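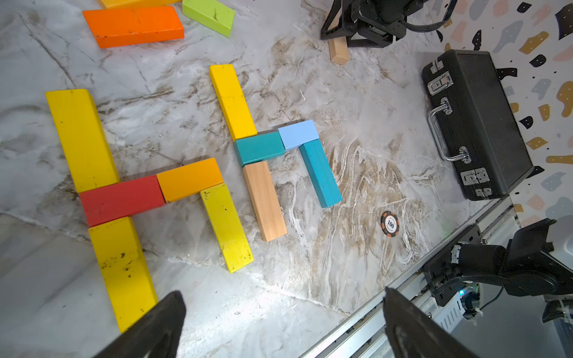

Wooden blocks laid flat on a marble-patterned tabletop, making two letters, or nearly.

How to Spell With Blocks

You need no pencil to write a letter. You need straight pieces and a bit of patience, and blocks come with only the first.

Look at the shape on the left. Does it say H? An H is two long lines with a bridge between them. In this one the bridge is a red block and an orange block, end to end, and the long lines are yellow. They lean a little. So does most people's handwriting.

The shape on the right is more like a small n. A real n has a curved top, and these blocks don't bend, so the corners come out square. Your brain reads it anyway. Brains are good at guessing, which is handy if you are bad at corners.

Some letters are easy in blocks: L, T, E, F. Then there is S. Try an S with five straight blocks and you get something that could also be a 5. Leave it and call it a 5.

Now try your own name. If you are called Lil, you'll be done before lunch. If your last name is Kumarasinghe, clear a bigger table and borrow more blocks.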